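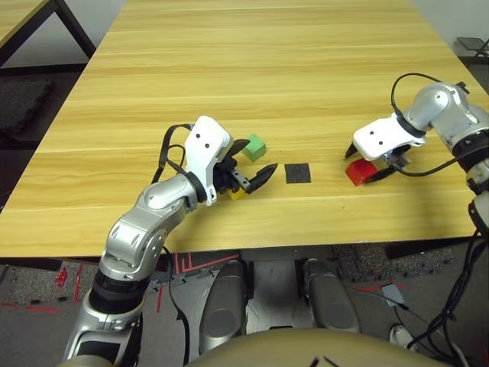
Tabletop

A tabletop is the flat upper part of a table, carried by legs, a frame or a central post. It is the part that takes nearly all of the wear, and in many older tables it was made to be lifted off, turned over or replaced while the base stayed in use.

Name

The word is used both for the board itself and for anything made to stand on it, as in tabletop games or tabletop ovens. In older English a table was called a board, and the loose top and its supports were stored apart. The word survives in "room and board" and "boardroom".

Materials

Solid wood is the oldest common material. Oak, elm and pine were usual in farmhouses, and beech and maple were chosen for kitchens as their grain is close and holds few crumbs. Solid tops swell across the grain in damp weather and shrink in dry weather, so they are fixed to the frame with slotted screws or small wooden buttons that allow some movement.

Veneered tops have a thin sheet of good wood glued to a cheaper core. They move less than solid wood but cannot be sanded many times. Plastic-faced tops came into wide use in the twentieth century, often printed with a wood pattern. Stone, glass and metal are also used, mostly for small tables or outdoors.

Pale tops are common in schools, offices and workshops. They show dust less than dark ones, and small objects are easy to find on them.
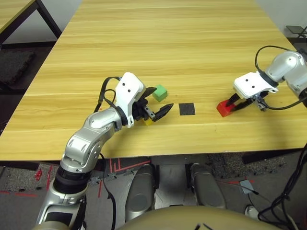
Joints and seams

A wide top made of solid wood is usually built from several boards glued edge to edge. The maker may turn the boards so that the growth rings face up and down by turns, which spreads any warping over the whole width. Other makers keep the best face of every board upwards and rely on the frame to hold the top flat.

Extending tables have a seam where the halves meet. Wooden pegs or metal pins keep the two sides level. Gaps are hard to keep clean, and some makers fit a strip of felt or rubber along the join.

The Vindcombe table

The Vindcombe table is a long trestle table kept in the parish hall at Otham. The top is a single elm plank 445 cm long and 118 cm wide, and rests on 2 trestles of later date. It was used for rent days each January, and one end is marked with rows of shallow cuts. The furniture writer Xiaoyan Yuan took these for a tally of payments - an earlier guide had put them down to knife practice. The underside was never planed and still shows saw marks.

A copy in oak was made for the museum at Corkedero and is used for school visits.

Care

Wooden tops are wiped along the grain with a damp cloth and dried at once. Oiled tops need fresh oil when water no longer beads on them. White rings left by hot cups lie in the finish and can often be rubbed out with a little wax; black rings have reached the wood and need sanding.

See also

Bench
Trestle
Veneer
Worktop

Page last checked 12/28/20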